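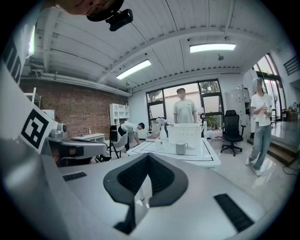

Clearing a table that is used for several jobs goes faster when the load goes into one rigid basket and leaves in a single trip. The method below was written for the shared room at Matubbar and works equally well for a kitchen or craft table. Start with the floor. Bags belong under a shelf or against the wall, clear of the walking line; a black bag on the floor, as here, will catch a foot when both hands are carrying. Open-cube shelving against the brick wall is a good place for them.

Choose a plastic basket with perforated sides and a thick, smooth rim. A thin rim flexes under load and cuts into the fingers. Set the basket at one end of the table, with a handle opening towards you, and leave the other end for things that stay.

Cups and mugs go in first, upright, directly on the base. Empty them beforehand. Leave a finger's width between pieces, or fold a tea towel between them if the basket will be carried up stairs.

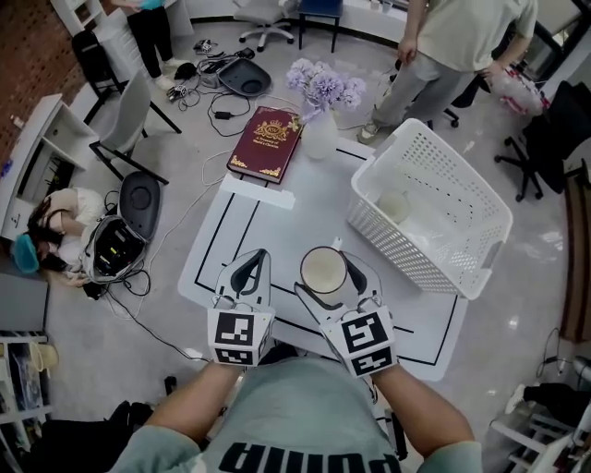

Handles should point inwards so that they do not strike the wall of the basket. Do not stack mugs of different diameters, as the upper one can wedge. Keep the load under 2 layers. Anything heavier than a full mug, a thick hardback for example, is carried separately or left on the table.

Vases are moved last or not at all. A top-heavy bunch shifts the balance point towards the side it leans to, so hold the vase by the body with one hand and support the base with the other. Place it at least 35 cm from the basket while you load.

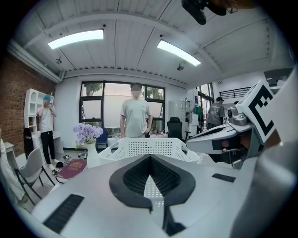 White perforated basket on the tabletop, with the vase of pale purple flowers and the dark red book to the left.

Wipe the cleared area with a damp cloth, then dry it. Check the base of the vase for a water ring before putting it back. Rinse the basket in July and again in December, brushing the holes from the outside.

Method: Moushumi Wijesinghe. Revised 8 Dec 2025.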